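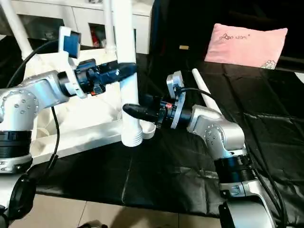
미니어처 도색에서 은색 금속을 칠할 때 다들 어떻게 하시나요? 요즘 Fisidwood 스커미시 게임용으로 중장갑 보병 분대를 칠하고 있는데 갑옷이 도무지 마음에 안 들어요. 메탈릭 물감을 쓰면 전체가 똑같이 반짝여서 그냥 은박지 같고, NMM(논메탈릭)으로 하자니 손이 너무 느려서 한 분대에 반년 걸릴 것 같고요 ㅠㅠ 제가 원하는 느낌은 사진에 있는 로봇팔 같은 은회색이에요. 둥근 하우징에 작은 나사 머리가 점점이 박혀 있고, 관절에는 검은 링이 들어가서 은색이 딱 끊기는 그 느낌! 제 보병들도 무릎이랑 팔꿈치에 검은 띠를 넣으면 좀 나아질까 싶은데, 테이블에 올려놓으면 너무 어두워 보일까 봐 망설이고 있습니다. 모델은 28mm 플라스틱이고 프라이머는 검정으로 뿌려놨어요.
- 작성자: 은박지탈출

붓세척통
검은 띠 넣으세요. 무조건요. 은색은 혼자 있으면 힘을 못 써요, 옆에 어두운 게 붙어야 밝아 보이죠. 저는 띠를 순검정으로 안 하고 짙은 남색 섞은 검정으로 칠한 다음 윗모서리만 회색으로 가늘게 긋습니다. 그리고 워시는 제발 전체에 다 바르지 마시고 틈새에만 넣으세요. 은박지 느낌 나는 분들 열에 아홉은 워시를 몽땅 부어서 얼룩진 은박지가 된 겁니다 ㅋㅋ

Apolline Picard
저는 반대요. 28mm에서 관절마다 검은 띠 넣으면 팔다리가 토막 나 보여요. 작년 5월에 Pridurham 대회 나갈 때 똑같이 했다가 Lucienne Millet 님한테 "마네킹 같다"는 소리 들었습니다. 맞는 말이라 더 아팠어요... 관절은 짙은 건메탈로 하고, 검정은 고무 호스나 벨트에만 쓰는 걸 추천합니다.

붓세척통
그건 띠가 굵어서 그런 거 아니에요? 그때 사진 갤러리에서 봤는데 정강이 절반이 검정이던데요.

Apolline Picard
절반은 아니고요 ㅋㅋㅋ 삼분의 일 정도였어요. 그래도 가늘게 칠할 수 있는 분이 애초에 이런 질문을 하실까 싶어서 드리는 말씀이에요. 손 느리다고 하셨잖아요.

은박지탈출
손 느린 건 사실입니다... 가늘게도 못 칠해요 ㅎㅎ 두 분 말씀 다 듣고 한 마리씩 시험해 볼게요. 혹시 유광이랑 무광 마감 섞어서 쓰시는 분도 계신가요?

Sobia Shaikh
마감 얘기가 나와서 끼어듭니다. 저는 이게 색보다 더 크다고 봐요. 메탈릭 다 칠하고 무광 바니시를 전체에 뿌리면 금속이 죽어서 회색 플라스틱이 돼버려요. 순서를 적어볼게요.

1. 검정 프라이머 위에 어두운 건메탈 한 번, 얇게
2. 위에서 빛 받는 면만 밝은 은색을 드라이브러시 말고 스펀지로 톡톡
3. 틈새에만 갈색이랑 검정 섞은 워시
4. 천, 가죽, 얼굴까지 다 칠하고 나서 무광 바니시 전체 스프레이
5. 마지막으로 갑옷 윗면에만 붓으로 새틴 바니시

5번까지 하면 아래쪽은 무광이라 어둡게 가라앉고 위쪽만 은은하게 살아나요. NMM 흉내를 제일 싸게 내는 방법입니다. 저는 이걸로 Gautier 기사단 박스 여덟 개를 다 칠했어요. 배우자한테는 세 개라고 했지만요.

브러시도둑
스펀지 좋죠. 근데 초보면 저는 그냥 드라이브러시 합니다. 스펀지는 물감 양 조절을 못 하면 갑옷이 곰보가 돼요. 경험담입니다... 그 분대는 "녹슨 역전의 용사들"이라고 우기면서 아직도 굴리고 있어요.
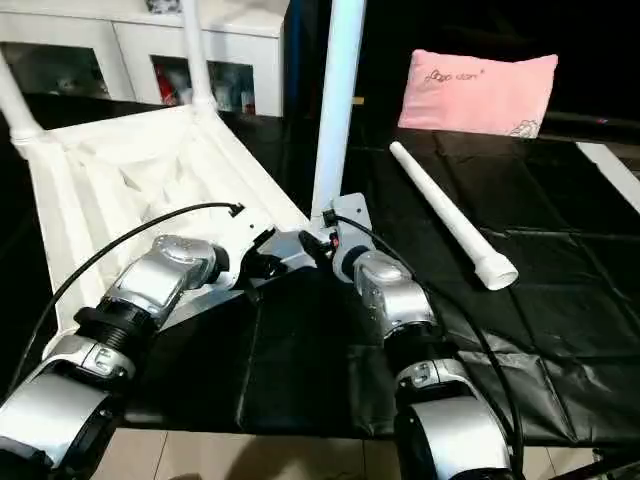
검정 프라이머 위에 바로 밝은 은색을 올려도 되나요?
올릴 수는 있는데 두세 번은 칠해야 덮이고, 그 사이에 디테일이 뭉개지기 쉬워요. 중간에 어두운 건메탈을 한 겹 깔면 밝은 은색은 한 번으로 충분합니다.
- Sobia Shaikh

Ludivine Texier
나사 머리 얘기는 아무도 안 하시네요 ㅎㅎ 리벳이나 나사는 워시가 마른 뒤에 제일 밝은 은색으로 점만 콕 찍어주세요. 붓은 작은 거 말고 끝이 살아있는 1호면 돼요. 너무 작은 붓은 물감이 끝에서 말라버려서 오히려 안 찍힙니다. 그리고 Edix 메탈릭 쓰시는 분들은 병을 진짜 오래 흔드셔야 해요. 저는 볼베어링 넣어도 바닥에 가라앉은 게 잘 안 풀려서 이쑤시개로 한번 저어주고 씁니다.

붓세척통
Edix는 저도 있는데 입자가 굵지 않나요? 확대해서 보면 글리터 같던데.

Ludivine Texier
전용 희석제 쓰면 괜찮아요. 물로만 희석하면 말씀하신 대로 반짝이가 됩니다. 저도 첫 병은 그렇게 날렸어요.

브러시도둑
전용 희석제 또 사라고요? 이 취미는 왜 항상 결론이 결제인가요 ㅋㅋㅋ

은박지탈출
중간보고 드립니다! 두 마리 칠해봤어요. 하나는 붓세척통 님 방식으로 남색 섞은 검은 띠, 하나는 Apolline 님 방식으로 건메탈 관절. 둘 다 마감은 Sobia 님 순서대로 했습니다. 제 눈에는 가까이서 보면 검은 띠가 더 예쁘고, 팔 뻗은 거리에서는 건메탈 쪽이 덜 산만해요. 그래서 분대장만 검은 띠로 가고 나머지는 건메탈로 하려고요. 새틴 바니시는 정말 신세계네요, 왜 이걸 이제 알았을까요! 나사는 아직 손이 떨려서 절반쯤은 옆에 찍혔습니다 ㅠㅠ

Apolline Picard
분대장만 다르게 하는 거 좋네요. 게임할 때 찾기도 쉽고요.

붓세척통
분대장이 제일 예쁜 거면 제가 이긴 걸로 알겠습니다.

Apolline Picard
다수결로는 건메탈인데요??

Sobia Shaikh
옆에 찍힌 나사는 워시 한 방울로 덮으면 티 안 나요. 건메탈로 다시 칠하려고 하면 일이 커지니까 그냥 워시로 가세요. 분대 다 끝나면 갤러리에도 올려주시고요, 베이스는 뭘로 하실 건지 궁금합니다.

은박지탈출
베이스는 아직 생각도 못 했어요. 코르크 부순 거에 회색 모래 정도 생각 중인데 그건 새 글로 여쭤볼게요. 다들 감사합니다!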